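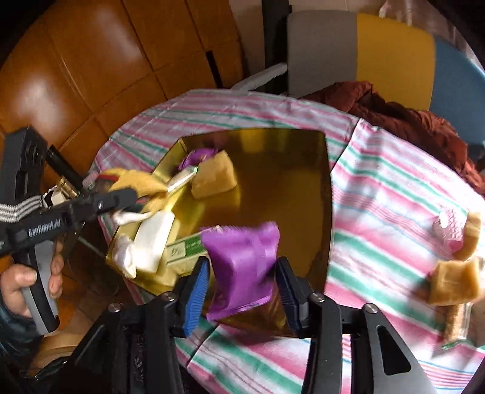 Someone in Alwood objected, when I gave this talk there in March, that a small guest house has no time for a welcome, only for a check-in. I want to start from this remark and come back to it at the end.

Welcoming guests in a small house
Speaker notes, 20 minutes with questions

Slide 1. Greet the room. Say where I work: Pindora, a house with six rooms, on the road between Alwood and the lake. Ask who in the room has a reception desk. At our house we have only a table in the hall.

Slide 2. The comment cards. Last year we collected 81 cards. I read all of them again in the winter. Most guests did not write about the bed or the view. They wrote about the arrival: was somebody there, was the light on, did they know where to put the car. Read two cards aloud, the short one and the angry one. Pause after the angry one.

Slide 3. What happens before the door. The message with directions goes out the day before. We used to send a long one, copied from the booking system, and guests called us from the wrong village anyway. Now it has the gate code, one landmark and a phone number. The landmark is the old Vidal mill. Please do not use a shop as a landmark, because shops close and change their name.

Slide 4. The first words. Do not ask for the passport first. Say the name of the guest, and say it slowly if you are not sure of it. Offer to carry something. The papers can wait until they have sat down.
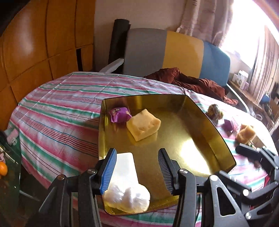
Small wrapped snack on a gold tray, striped tablecloth.

Slide 5. Something to eat. It can be very small. Wrapped things are easy when the arrival is late, and guests can put them in a pocket. Remember to ask about allergies in the message from slide 3, I forgot to say this in Alwood.

Slide 6. The late arrival. Show the key box. Leave the hall lamp on and a note with the room number, written by hand. The house in Fuklow leaves the heating on also, and I think they are right.

Slide 7. Return to the remark about time. I measured our welcome with the kitchen timer and it took six minutes, with the stairs. Check-in alone took four. Ask the room if two minutes is too much. Wait for the answers, do not fill the silence.

Questions. If someone asks about dogs, the house rules are on the handout, second page.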